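Housekeeping work turned into gripper work, what should I ask for?
Posted by linenroom70, Aug 16, 2020

I make beds at Garkascombe. Since October my shifts have been moved to the Hastel automation project, where we do the same work with hand-held grippers so a machine can learn it. 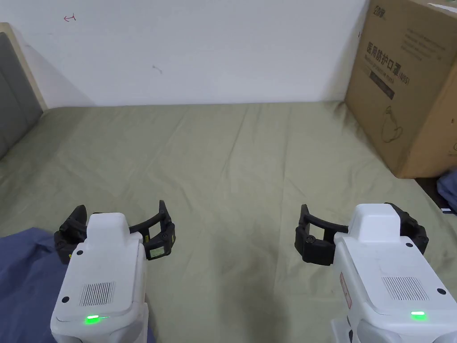 Both grippers open over the green sheet

Pay is the same. The target is 70 runs a shift, and my wrists feel it more than they did with regular beds. 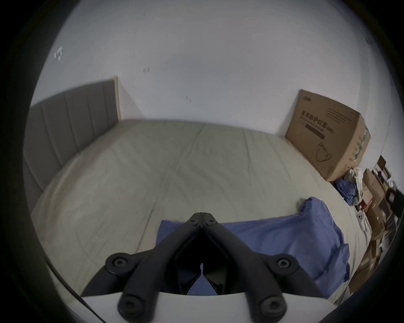 Bed with the gripper closer in

My manager says no jobs will go. Should I get that in writing?

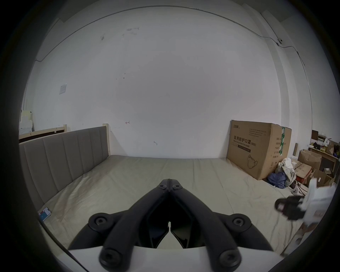

Pryor_nights
Yes, get it in writing. We were told the same thing at my place and then they stopped filling open spots. Ask about the 70 too. Who set it, and does a bad run count?

Ineck
We have 119 people on the floor and 3 of us moved over to this. We got a higher rate after we asked for it, because it's a different job and should have a different title. Ask for breaks for your wrists as well. 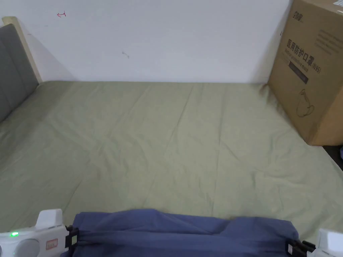 Photo: linenroom70

Blue cloth is slower than sheets for us, so check if your target changes with the item.

dockside400
just do the runs, it's easier than checkout days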